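Thursday, after tea

Long one tonight. I've missed most of the week and I want to get it down before it all runs together.

Up at five, dark, drizzle on the windscreen. Got to Narkby with enough time to sit in the car and eat a banana. The hours still feel wrong. For years the dish room started when the first trays came back from the wards, and now someone has to be in early to get the benches going, so the early one is mine every second week. I get the extra loading on my pay and I lose the evenings. I fell asleep on the couch at half past seven on the first night of it and woke up with the cat on my face.

The clearing benches have been in since the end of summer. When they told us, it was in the staff room with the heater on and a plate of slices, and the man from Modise talked for most of an hour. He said "support" a lot. What I took from it was that the arms would do the first sort, and we would do everything before that and everything after that. That has turned out pretty close to right, except that there is more in the before and the after than he let on.

The before is the trolleys. They still come down in the lift the same way, all anyhow, with napkins stuffed in the cups and the odd hearing aid. I found a hearing aid again on the second day this week, wrapped in a tissue. Rang the ward and they had already turned the bed upside down looking. I keep thinking about that one. I check every tray by hand before it goes to the bench, which slows me down, and the screen on the wall shows it. The number they want is 300 trays an hour through the room. We were at 200 this morning at the worst of it. Nobody came down to say anything but the number goes orange and you can see it from anywhere you stand.

I asked the supervisor whether checking for people's belongings could be counted as a job of its own. She wrote it down. She is fair, she does write things down.

The after is the soft stuff and the rewash. Anything with porridge set on it goes round twice. I used to catch that with my thumb while I was scraping, without thinking, and now I see it only when it comes out the other end of the washer. So we have a soak tub again, which we got rid of years back, and it sits where the old stool used to be. I miss the stool more than I would have guessed.

My wrists are better. I should put that down plainly because I complain about the rest. Last winter I was strapping the right one every shift and taking tablets before bed, and I haven't opened the packet in weeks. I can do up the small buttons on my good shirt. Physio says keep up the stretches all the same.

What has changed most is the noise and the talk. The old line had four of us along it, two each side, and you talked across the trays the whole shift. I knew everyone's kids' marks and whose ute was off the road. Now it's two on the floor and one at the benches, and the benches face the wall because of where the power comes in. Whoever is on them has their back to the room. I've said I would like them turned. It needs an electrician and a form.

Two of the old crew have gone up to the wards, pouring teas. They were asked, they weren't pushed, and one of them likes it a lot – she says the patients know her name. The other one wants to come back down and there is no spot for her to come back to. No one lost their job on paper. The casuals just stopped getting rung, and I don't think a casual not getting rung goes on any list. There was a young bloke who did weekends all through his course, a good worker and always early. I saw him at the servo and he asked if we were short. I didn't know where to look.

Da-eun Pyo has been made bench lead, with a small pay rise and a lanyard. She earned it. She was the only one who read the Wornilis manual right through (that's the software, the bit you actually touch, Modise only does the metal). She showed me how to pause an arm without losing its place, which the trainer never did. You press once and wait. If you press twice it goes all the way home and you start that tray again from scratch. I pressed twice for the first fortnight.

She is quick and patient and she's half my age, and I found that harder than I want to write here. I trained her. I showed her how to stack the domes so they don't suck together. Today she was showing me the fault log and I had to ask her to go slower, and she did, and she didn't make anything of it. I went and had my break by the bins for a bit of air.

Break was short anyway. They have moved it to suit the belt changeover. Twenty-five minutes if you count the walk, and I do.

After break they put me on the practice bench, which is set apart from the line. This is the part of the job that's new and the part I don't mind. You lay out odds and ends, you let the arms have a go, you reset it, you mark the sheet. The thinking is that the more odd things it meets on the practice bench, the fewer it will drop on the floor out the front. I did 59 resets today, it's on the sheet with my initials. Cutlery is the slow part. A fork lying flat gives it a lot more bother than a cup does, I would have bet the other way round. I've got into the habit of changing the angle a bit every time, because the trays that come down off the wards are never straight either.

It's quiet work. I put the radio on low. There's a rhythm in it that is a bit like the old scraping, though you are waiting on the arms and they aren't waiting on you. I thought about Mum, who did piecework on collars, and how she would have hated the waiting. She'd have had a paperback down her apron.

I also thought about what I'm doing it for. Every reset I do makes it a bit better at the thing I used to be paid to do. I don't lie awake over it. I'm close enough to finishing up that it will probably see me out, and my wrists don't hurt. But I wouldn't tell my niece to go into it and I would have, once. It was steady work and you could get a loan on it.

Printed this off at the library and stuck it in, so I remember what the practice bench looked like in its first year.
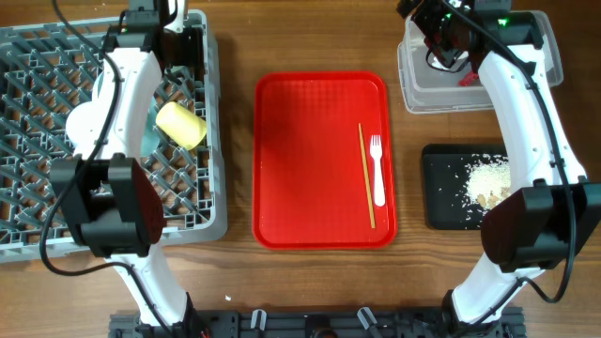

Da-eun reckons it will be sorting cutlery on the main line before Christmas, and that when it does they'll want a second person on faults, not one fewer on the floor. She says they run it that way at Trelness and the crew there ended up with more hours. I asked who told her that and she said the Trelness crew did, she'd rung them herself on her day off. It hadn't crossed my mind that you could just ring them. She's going to get their roster sent over so we can see it in black and white before the meeting. I said I'd go with her to the meeting. I haven't been to one since they changed the parking.

If it's true about the hours I'd put my hand up for faults. I would need to learn the log properly. She offered to sit with me before shift and I said yes before I had time to be proud about it. So that's an even earlier start, two mornings next week. I'll have to do my lunches the night before.

Things I want to bring up at the meeting, while I have the pen out. Turning the benches round. The belongings check being its own job, with its own time. Whether the casuals can be trained on the practice bench, so there's something to ring them for. Break going back to the half hour. A stool.

Handed over at two. The afternoon girl had her hair done, copper, suits her. I told her the soak tub was full and the left-hand washer was running hot, and she said it was doing that yesterday as well, so I've put it in the book in capitals. The screen was green when I left, almost the first time this week I've walked out on a green. I don't know that I did anything different.

Stopped for milk and the stuff for the drain. Soup for tea, the last of the pumpkin. The bottom step out the back has gone soft on one side and I need to get someone to look at it before I go through it with the washing. Rang my sister, no answer, will try her on the weekend.

Alarm is set. Work shoes are on newspaper by the heater, still damp at the toes.

Contact | Copyright the author, all rights reserved | Back to top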